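The smart meter and the kettle

14th February
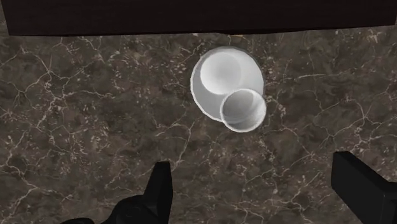 I held out against a smart meter for years. I'd like to say it was on principle, but mostly it was because every letter about it had the word "exciting" in the first paragraph, and I have never had anything exciting from an electricity company. The last exciting thing was when the fuse went during a storm and I had to find the torch by smell (it lives next to the dog biscuits).

Anyway, we have one now. Our supplier is Babaei, who took over our street's accounts from Prollska last May, and in the course of moving us across they decided our old meter had passed its certified life. It was a grey thing with a wheel that went round. I could tell what it was doing by looking at it. When the oven was on, the wheel hurried, and when we were away it crept. I'm not sure what more anyone needs.

The new one came with a little display on a stand, and the leaflet said households that use the display "become more aware of their energy habits". I was already aware of my energy habits. I make tea, I wash clothes and I sit under a lamp. What I became aware of was the display. It has a light that goes from green to amber to red, and it goes red when the kettle is on. It goes red every single time. It does not suggest what I should do instead of boiling the kettle.

For the first fortnight I did go round the house switching things off, I admit. I wanted to know what our background use was, the amount the house draws when it is supposedly asleep. The fridge is most of it. Then there's the freezer in the shed, the router, and a radio that apparently never turns off at all, whatever the button says. I unplugged the radio. I'd love to report a saving, but if there was one it got lost in a cold week when the heating pump ran half the night.

What bothers me more is the tariff that came afterwards. Babaei have a scheme called Varar, where you pay less for power at certain hours and more at others. The cheap stretch runs from 2 until 5 in the morning. The dear stretch is the evening, when people come home, cook, and put lights on. I rang up and asked who this suits. The young man was very polite and said it suited customers who were flexible. I asked whether he was flexible. He said he lived with his mum.

I can see the argument. The network between here and Prorkow was built when a house had a few bulbs and an iron, and now everybody wants to charge a car and heat the place off the same cable. If we all pull at once in the evening somebody has to run an expensive power station to cover it, and spreading the load out is cheaper than digging up the road. Fine. I don't quarrel with any of that. My quarrel is with calling it a reward. If evening power costs more than it did last year and night power costs a bit less, then a household that eats its dinner at dinner time has had a price rise, and I wish they'd just write and say so.

There's also the matter of what you're supposed to run in the small hours. The washing machine, they suggest. Ours walks. On a fast spin it travels a good way across the floor and knocks on the cupboard like a bailiff. The fire service round here has been telling people for as long as I can remember not to leave tumble dryers going while they sleep, so that's the other big one gone. That leaves the dishwasher, which we haven't got.

A neighbour who does have an electric car is delighted with Varar, and I believe her. She plugs in, goes to bed, and it sees to itself. But she was always going to do well out of it, and she had the money for the car to begin with. The people I'd worry about are the ones on storage heaters in the flats behind the chapel, who've had one kind of night rate for decades and are now being told it's being "simplified". I have looked at the simplified version. It has 9 pages of notes.

So for now I've stayed on the flat rate, which Babaei will let me do until the contract runs out, and after that we'll see. I've written down the readings by hand every Sunday-dinner sort of interval, in the back of an old diary, and I'm checking them against the bills. Two bills in and they match, to be fair to them. The third was an estimate. I asked why a meter that sends its own readings would need an estimate, and was told that it sometimes can't get a signal where we are.

The display is in the drawer with the takeaway menus. I still look at it now and then, if the house feels as if it's up to something. It was red this morning. I was making tea.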